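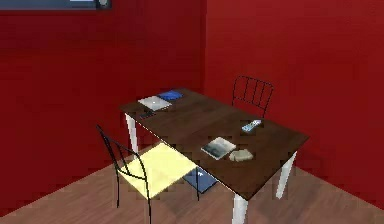
Dining-table layout from the Zelar simulated test set, rendered view. Credit: Ferkomar

Ferkomar publishes controller comparison run in simulated rooms

January – Ferkomar has released the results of a comparison between two arm controllers, Hong and Bradia, tested on tabletop pick-and-place tasks in simulation. The work used Zelar, the company's in-house library of rendered household rooms, and covered 991 trials across 370 object layouts.

Both controllers drove the same simulated arm with the same parallel-jaw gripper model. Object positions, lighting and camera placement were held constant between paired trials. Neither controller was given object models in advance.

Layouts in the dining-room group place small household items on a dark brown rectangular table set at an angle to the walls. Flat items make up much of the load, among them a book with a glossy blue cover. Some layouts also put an object on the floor under the table, where the tabletop shades it from the overhead light. Chairs are left in position and treated as fixed obstacles during path planning.

Hong completed 93 per cent of grasps on objects standing clear of their neighbours. Its completion rate fell where one flat object overlapped another, and most of those failures were recorded as a missed edge at first contact. Bradia was slower to plan in every room group but recovered more often after a missed edge, usually by re-approaching from the long side of the object.

"Thin objects on a dark surface remain the hard case," said Tài Tạ, who led the trials. "The depth estimate at the edge is off by a few millimetres and the lower finger meets the table. Changing the controller moves the failure to a different point in the cycle. It doesn't remove it."

Camera placement had a larger effect than expected. Raising the simulated camera improved edge detection on the tabletop for both controllers and reduced it for anything underneath. A second camera at seat height is being modelled for the next release.

Bogdan Iordache, responsible for the rendering side of Zelar, said wall and floor colours had been varied to check for segmentation errors. Saturated red walls produced no measurable change in grasp selection. Pale objects with irregular outlines were segmented less consistently, and their material settings are under review.

The figures apply to simulation only. Bench trials on a physical arm will use version 2 of the layout set.

Trial logs, layout files and controller settings are available on request from the Ferkomar test office.

– ENDS –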